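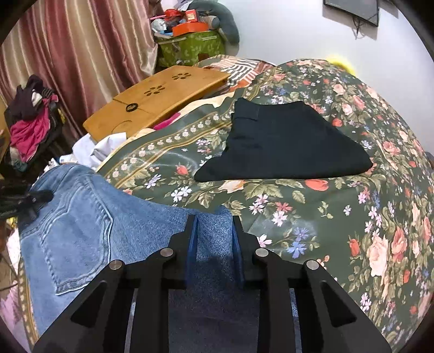
February
Posted by Kumarasinghe

Ticket 162: Femov hand-held pair, left unit loses its width reading on thick folds
Status: solved, one small request left open

Original report

Hi Femov support! First, I love these things. I've had the pair on trial for folding laundry at home and I've never had a demo kit that felt this natural this fast (my wrists were a bit sore the first evening, then it was fine). But I have a problem I can't get past.

On shirts and towels both units behave. On jeans, the left one closes on the fold, the pads grip well, and then the width value drops to zero and stays there until I open all the way. The cloth is still held! Only the number is gone. The right unit never does it. In a run of 54 folds on denim I got 36 where the left reading dropped out.

Setup: both units on the firmware they shipped with, Perard soft pads fitted, log viewer open on the laptop. Battery full at the start.

Reply from support

Thanks for the counts, they help a lot. Could you try these in order and tell us where the behavior changes?

1. Swap the pads from left to right, leaving everything else alone.
2. Run the zeroing routine with the fingers closed on nothing.
3. Close on a folded seam slowly, then quickly, and save a log for each.

Update, 10:20

Pads swapped. No change, the left unit still drops out. So the pads are off the hook, and I'm glad, they're my favorite part of the kit. They hold a denim fold without me having to squeeze hard.

Update, 10:45

Zeroing done. The routine finished normally on both sides. Left unit now lasts a little longer before it drops, but it does drop.

Update, 11:30

Now this is interesting! Slow close: reading is solid all the way down, on the seam, on the hem, on the pocket edge where the cloth is thickest. Quick close: gone nearly every time. Logs for both are attached. In the quick one there's a spike just before the value goes to zero.

I also tried pulling the fabric tight between the two grippers, one holding the side and the other pinching up a fold, to see if tension mattered. It doesn't seem to. Speed is what does it.

Reply from support

Great logs. The spike looks like the encoder skipping, and when the unit sees a jump that large it throws the reading out until the next full open. Please check the set screw on the encoder collar, inside the left handle. Remove the rear cover, hold the fingers open, and see if the collar turns by hand. It shouldn't move at all. Tighten with the small key from the case, put the cover back and zero again.

Update, 2:15

It moved! Not much, but I could turn it with a fingertip. Tightened, cover on, zeroed. Then I went straight back to the jeans and did another 54 quick closes. Dropouts: 2, both when I banged the handle on a table edge, so I'm not counting those against you.

I'm really happy with this. The reading follows my hand all the way through a fold now, and I got through a whole basket of clothes without looking at the laptop once.

Remaining request

Could the log viewer show a warning when a reading has been thrown out? A plain zero looks the same as fully closed, and I lost a good part of a morning to that. Even a different color on the line would do.

Reply from support

Passed to the viewer team under this same ticket number. We'll add the collar check to the setup sheet too. Leaving the ticket open for the viewer request only.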